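Lalley Lettings – questions from tenants

When can I collect my keys?
Keys are ready from 2 pm on the first day of your tenancy. Bring photo ID. If you can't get to the Astport office yourself, someone else can collect for you as long as you email us their full name beforehand.

How much is the deposit and where does it go?
The deposit is shown on page 3 of your agreement. We register it with a deposit scheme and send you the certificate by email. Check your junk folder before you ring us.

What is the inventory and do I have to sign it?
The inventory lists what was in the property when you moved in and what state it was in. You have 14 days to read it, add your notes and send it back. If we hear nothing we take it as agreed. Add photos if you like, as many as you want – put the room in the file name.

Can I put up pictures or shelves?
Picture hooks are fine. Shelves, wall brackets and anything needing a drill must be agreed in writing. In the Jenmont flats the walls are hollow in places, so ask first even for a heavy mirror.

Who do I call about a repair?
Use the repairs form for anything that can wait. For a leak, no heating or a door that won't lock, ring the office, day or night. Outside hours the call goes through to Kuo-hua Wan or Esther Were. Please don't text.

Can I change energy supplier?
Yes, if the bills are in your name. Tell us the new supplier and give us a final reading when you leave. Bakilana House is on a shared supply and can't be switched.

Am I charged for wear and tear?
No. Faded paint, flattened carpet and light scratches are expected. Burns, stains and broken fittings may be charged, up to £50 for small items. Larger ones go by the contractor's bill.

What about kitchen things in a furnished let?
Plates, mugs and cutlery are on the inventory with everything else. If something breaks, replace it with something similar and let us know. It doesn't have to match. Worktops and tables are checked for burns and deep cuts when you leave.

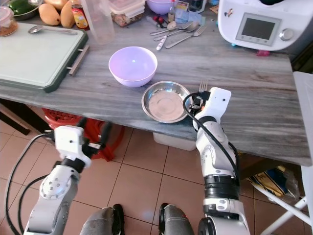

Worktop and table 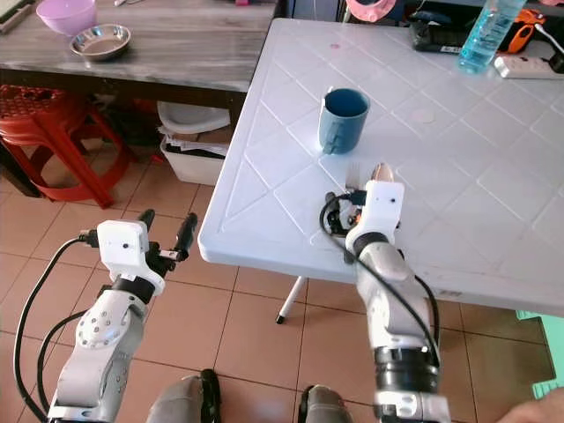
Awuor Urio: We were in Jenmont for three years and got the whole deposit back apart from a charge for the oven. I'd add that you should send the inventory notes by email and keep a copy. Ours went in by post and had to be done again.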